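Frequently Asked Questions: Staying at Gromerdale

What time can we arrive?
Rooms are ready from three in the afternoon, but please don't sit in the car if you get here early! Leave your bags in the hall, help yourself to tea, and have a wander down to the river while we finish the beds.

Is breakfast included?
It is, and we like to think it's worth getting up for. There's porridge, eggs any way you please, and brown bread that Ultan bakes before most of us are awake. If you have an early start, tell us the night before and we'll pack something for you.

Can I bring my dog?
Yes, we love having them. We charge $30 per stay, however long you're with us, and we ask that dogs stay off the beds (we know, we know, ours don't listen either). The two garden rooms are best, with their own door to the lawn.

Do you have Wi-Fi?
We do, and it's pretty good downstairs. The top floor has thick old walls, so it comes and goes up there.

What if our plans change?
Just call us. You can cancel up to a week ahead and get everything back, and after that we'll do our best to move your booking to another date. October is usually quiet and very pretty, with the leaves turning all along the lane, so it's a nice month to move to if you can.

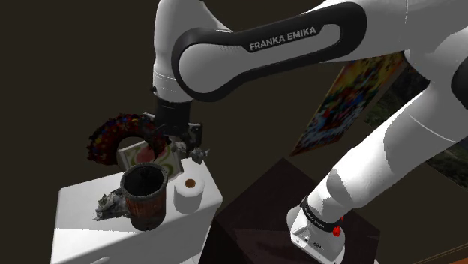
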